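The Basket by the Sofa
How laundry ended up in the living room, and what to do with it once it gets there 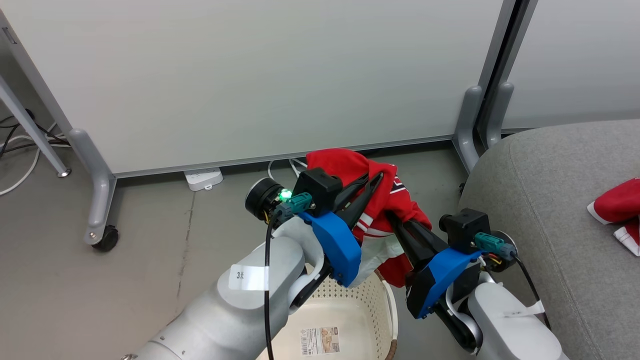

Most homes have a place for dirty clothes and a place for clean ones. Few have a place for clothes that are clean and not yet folded. Those go in a basket, and the basket goes wherever people sit down in the evening.

For years the advice in housekeeping books was to fold at the dryer. It is good advice for people who have a counter next to the dryer. In the Dalleo Apartments, a rental complex with 39 units and one laundry room in the basement, there is no counter. There are machines, a sink and a bench with a short leg. Residents carry everything back upstairs, and the folding gets done on a couch or a bed, or it doesn't get done.

Ameck, a regional housewares chain, asked its customers about this in a mail-in survey last June. It got 1,000 replies. The most common answer to "Where do you fold?" was the living room. The bedroom came second, and the laundry room was a distant third. The chain has since moved its baskets out of the cleaning aisle and put them next to the throw pillows.

The basket itself has not changed much. Wicker looks good and snags knits. Canvas folds flat but slumps when it is half full, so the clothes at the bottom get pressed into hard creases. Plain molded plastic is still what most people buy. It wipes clean and costs little, and a damp towel left in it overnight does it no harm. Grodik, which makes baskets for several store brands, says pale neutrals now outsell white. White shows every scuff.

Size matters more than material. A basket 21 inches long holds one full load from an ordinary washer. Anything bigger tends to get filled, and then it is too heavy to carry down a flight of stairs with one hand on the rail.

Red is the color that causes trouble. A new red shirt or towel can bleed for several washes, and it should go in cold with other darks until the rinse water runs clear. After that it can join the regular load. In the basket it should stay dry. A damp red garment left on top of pale cotton can mark it in a few hours, even if the wash itself went fine.

Crumpled clothes are easier to deal with than they look. Take a piece by its two top corners or shoulder seams, lift it clear of the basket and let the weight pull it straight. One firm shake takes out most of the small wrinkles. Lay it face down on the sofa seat, smooth it from the middle toward the edges, and fold the sides in. Heavy things like jeans come first and make a base for the stack. Socks can wait until the end.

Upholstery is a decent folding surface, with one caution — it holds lint and pet hair. Gray fabric hides both until they turn up on a black sweater. Fang, a small textile care shop near the Dalleo, sells a flat cotton folding cloth to put over the cushions. It has sold 3,000 of them, mostly to renters. An old pillowcase, slit down two sides, works too.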